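Tredberg Home Help > Doors and Hardware

Loose door knob, plate keeps turning with it

Asked by meifang_p

I have a round knob on the door between my hallway and the back room. It has been getting looser since September and now the square plate behind it moves a little every time I turn the knob. I have tightened the two screws I can reach on the other side of the door, twice, and it holds for a week or so and then goes back to how it was.

The door is solid wood, painted, and came with the house. The set is a Karaki, or at least that is the name on the receipt the previous owner left in a drawer. I don't see any screws on the knob side at all. The round piece between the knob and the plate doesn't seem to unscrew by hand and I didn't want to put pliers on it.
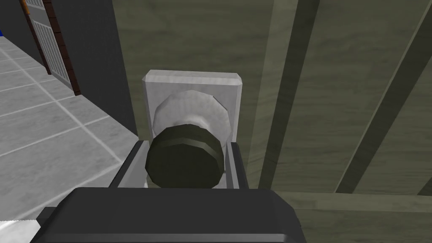 Dark green knob, white rosette and square backplate

My questions are whether I can get the plate off from this side without chipping the paint, and whether I should fill the screw holes or just buy longer screws. I would like to keep this knob if I can. A new set at Plirnance is more than I want to spend on one door.

Meifang Pan

3 answers

Answer from oldhinge (accepted)

Fill the holes. Longer screws will work for a while, but if the wood around the hole is crushed you will be back here next year.

First look for a small hole in the neck of the knob, on the underside. There may be a set screw in there, or a slot for a spring catch. If it's a set screw you need a hex key, usually a small one. If it's a catch, push it in with a thin nail and pull the knob straight toward you. Some rosettes are a snap fit over the plate and come off once the knob is out of the way.

Before you pull the plate, run a sharp utility knife around the edge of it. Old paint bridges the gap between plate and door and that is what chips. Go around twice, lightly.

When the screws are out, dip wooden toothpicks or a piece of dowel in wood glue and pack the holes. Leave it overnight. Cut flush, drill a small pilot hole, and put the original screws back in by hand. Don't use a drill driver for the last few turns – that may be how it got stripped in the first place.

If your screws go all the way through from one side to the other, skip the glue. In that case it's the threaded posts that are worn and you need new posts, or a drop of medium thread locker.

Last changed: Fri 15 May
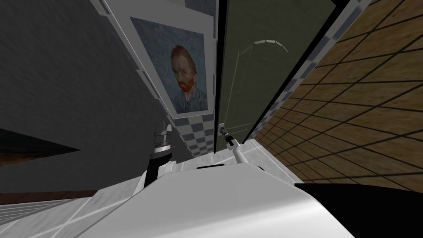

Answer from K. in Tulteo

I had the same problem and just bought a new knob. It took 17 minutes. The old one is in the garage if anyone wants it.

Answer from rentalfixer

Agree with the first answer on the knife. One thing to add, check the latch too. If the latch is dry or sitting crooked, you end up twisting the knob harder than you need to, and all that force goes into the plate. Take the knob off and turn the latch with a flat screwdriver. It should move easily and spring back without help. If it drags, use dry graphite or a dry lube spray. No cooking oil, please, I have cleaned that out of more than one lock.

Also look at the strike plate on the frame. If the door has dropped a little, the latch rubs on the lower lip of the strike and everybody yanks on the knob to get it open. Tightening the top hinge fixed that for me on two doors.

Comments on this answer

meifang_p: There was a catch under the neck, very small, I had painted over it. Knob is off. Plate screws were short and the holes are chewed up, so I'm doing the toothpicks tonight.

oldhinge: Good. Let the glue dry fully before you drill.

meifang_p: Will do. The latch was stiff too, so thanks for that.

Was this page helpful? Yes / No
Related: Door won't stay latched in winter – Removing paint from old hinges – Which hex key fits my lever handle?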